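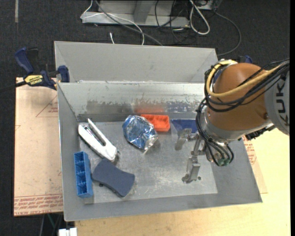
Etelka Tóth asked this morning whether the people on returns still get a say in what goes to the arm and what stays on the bench, and said the sheet on the wall reads as if that was settled already. It isn't. I've taken the sheet down.

Filed under: Workshop Log / Picking Cell

Apr 10, 2025

Mixed bin again, office stuff and small trays. Ran 80 picks before lunch, 13 needed a hand. Foil packs are on my list for tomorrow, with the stapler after that.

What changes at the Halász bench: two people sort by hand now. On the new plan one sorts and one looks after the cell, swapping every 30 minutes. Etelka wants longer turns. Her point is that you lose your place in the paperwork each time you get up. Fair. Try an hour next week and ask both of them after.

Pay grade for the cell job is still open. Jastitz did theirs in July and left it the same, which went down badly.

To do:
- stop button where the sorter can reach it sitting down
- rewrite the sheet, with returns in the room
- ask Prillar for the short training, not the 9 hour one

Recent entries
Labels that won't scan
Hetari feeder, second try
Bench heights

Home Log People Search Older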